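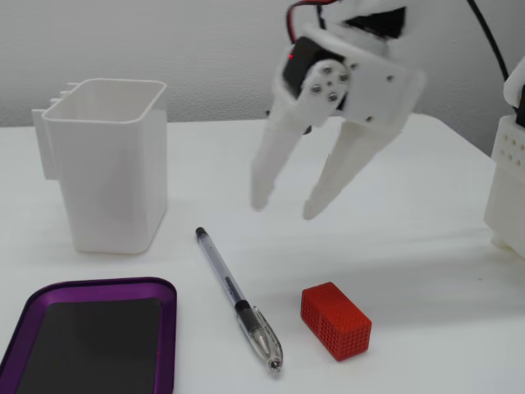 Keeping a White Tabletop White

White tables show everything, and most of the damage comes from cleaning them the wrong way. The notes below cover laminate, painted wood and solid plastic tops. Stone is a different matter and has its own page.

Everyday wiping

Use a soft cotton cloth, warm water and a drop of dish soap. Wring the cloth until it no longer drips. Wipe in straight lines from the back of the table to the front, then go over it with a second cloth and plain water. Soap left behind dries to a film, and the film is what picks up gray smudges from sleeves and newspapers.

Dry the edges last. Water that sits along a glued edge strip will lift it within a year or two.

Coffee, tea and tomato sauce

Mix baking soda with enough water to make a paste like thin frosting. Spread it on the stain, leave it for ten minutes and wipe it off with a damp cloth. Don't scrub. Turmeric usually needs two or three rounds, and what remains will often fade if the table stands near a sunny window.

Ink and marker

Put rubbing alcohol on a cotton ball and dab from the outside of the mark toward the middle. Change the cotton often. On painted wood, try it underneath first. Alcohol softens some paints, and a dull patch is worse than a pen line.

Scuffs and metal marks

Gray lines from pans and tools are usually metal rubbed off onto the surface. A dry pencil eraser takes off the light ones. For the rest, a melamine sponge works, used damp and with almost no pressure. It is a fine abrasive and will take the shine off a glossy top if you use it every day.

Scratches in painted wood

Sand lightly with 384 grit if you can find it; 400 is close enough. Wipe off the dust, touch in the paint with a small brush and leave it overnight. We used Londora satin white on our own kitchen table in October and needed two coats.

What to keep off it

Chlorine bleach yellows many plastics. Steel wool leaves scratches that hold dirt. Furniture polish with wax builds up and turns cream colored. Hot pans go on a trivet, even for a minute.

Updated November 12, 2018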